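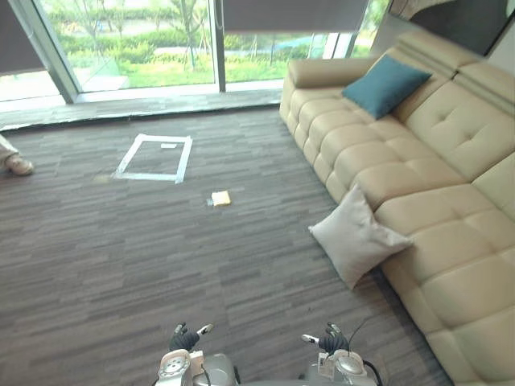

Photograph: Rasholm

The yellow block has been on the carpet since before the tea was made, and Covadonga Paredes is in no hurry to have it picked up. She is far more interested in what the software thinks the block is, and how sure it is, and what it means to do if it changes its mind halfway through reaching for it.

"People always watch the hands," she tells me, turning her laptop so that I can see it (I had, of course, been watching the hands). "I'd love them to watch the planner for once. That's where we've spent our lives!"

Paredes leads the planning team at Rasholm, a small company that writes software for two-armed robots and doesn't build any of its own. Its main product, Arkier, sits between the cameras and the motors and has to answer one rather nagging question over and over: given what I can see, what should I do next? The task this morning sounds like something you'd give a toddler. There is a square of white tape on the floor by the windows, and the block should end up inside it.

Carpet, I learn, is a bit of a villain. This one is laid in streaky grey tiles, and an early version of Arkier kept treating the darker streaks as the edges of things. Thu Lương, who looks after the perception side, spent most of a December teaching it otherwise. She did it with a tool called Itix, which she wrote herself and which lets her stop the program at any moment, wind it back and ask why it believed what it believed. She shows me one of those old runs, in which the robot planned a long and very courteous route round a shadow.

"It was so polite about it," she says fondly.

What the team does now is keep several guesses alive at once. Arkier draws up 130 possible reaches, throws out the ones that would bump an elbow or stray too near a person, and scores the rest. It then commits only to the first little stretch of the winner before looking again. Định Ung, whose patch is control, would like that looking to happen more often, and Paredes would like it to happen a shade less often so that her planner has time to think. I gather this argument has been going on for nearly as long as the company has, and they both seem to enjoy it enormously.

The sofa comes into it too. A big cream thing with cushions is soft, bulky and hard to measure, and a cushion that has slipped to the floor is a different obstacle from the same cushion on the seat. Lương likes rooms with that sort of furniture in them. Before any change goes out, it has to get through 1000 simulated rooms in a program the team calls Calvo, and then three real ones, and it is nearly always the real ones that send everybody back to their desks.

I ask Paredes where she would like Arkier to be by 2031. She thinks about it for a good while, one eye on the laptop, where the planner has just swapped its favourite reach from the left arm to the right.

"Tidying up after my children," she says, and goes to find Ung to ask him about the swap.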